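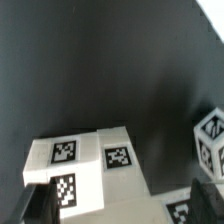 Wrist camera view with the gripper open over the stepped block. The small cube is at right.

Re-checking the wrist camera on the Enier cell

Last updated December 3, 2023 by Nokuthula Nkosi

Do this whenever the camera bracket has been off, after a finger change, or when picks start landing to one side. It takes most people less than an hour. You need the stepped block, the small cube, a 2.5 mm hex key, a lint-free cloth and the cell logbook.

The procedure assumes the arm itself is in good order. If it has been in a collision, do the joint check first and come back to this page.

Before you start

Put the cell in manual and turn the speed down to the lowest setting. Wipe the camera window and the faces of the blocks with the dry cloth. Don't use solvent on the markers. Mbali Mkhize cleaned one set with isopropyl in March and the black went grey at the corners, and the software stopped reading two of them.

Look at the fingers as well. The tips will be in view the whole time, and a bent one will throw off the last step.

1. Place the blocks

Set the stepped block on the dark work surface with the low side toward the left finger and the tall side to the right of it. The small cube goes further right. It doesn't have to be square to anything. A bit of a twist is better, as the software gets more than one face to work with.

2. Set the lighting

Switch on the cell light and close the roller blind. The markers need a clean black border all the way around. If the white faces are so bright that they bleed into the marker, drop the exposure. We normally end up at 800 on the exposure slider, but go by the picture and not the number.

A blown-out patch off past the edge of the work surface is fine. Glare across a marker is not. Soft shadows behind the blocks have never caused us any trouble.

3. Check what the camera can read

Open the camera page and turn on the marker overlay. A marker that is being read gets a green outline. In the view at the top of this page, the square marker on the tall block is the one to look at first. It is in full view and has the most contrast. The one on the front of the low block is partly behind a finger, so don't wait for it to go green.

If the cube looks soft compared with the tall block, leave the focus alone. The lens is set for the height of the stepped block. Lorne Li tried to split the difference once and we spent the next morning putting it back.

4. Take the poses

Run the program called GORNAR_CAL. The arm stops at 38 poses and takes a still at each. Keep your hands out and don't lean on the bench. If a pose is skipped, note its number and let the program carry on. Up to three skipped is acceptable. With more than that, go back to step 2.

5. Read the result

The program gives an average error in pixels and an offset for the camera. Write both in the logbook. Anything under half a pixel is good. If it is over one pixel, check the two bracket screws for play, snug them up with the hex key and run the poses again.

Save the new offset under the next free number. Do not overwrite the old file. Johannes Ngubane keeps the last good one as a fallback, and it has been needed.

6. Touch test

Load the touch program and jog down to the seam where the low block meets the tall one. Stop at 68 mm above the work surface, then let the program do the final approach by itself. The left fingertip should come down within a millimetre of the seam. Check it with a feeler gauge if you aren't sure.

When you're done, put the blocks back in their box, turn the speed back up and sign the log. Questions to Nidia Quintero at the Toltport shop, extension 258.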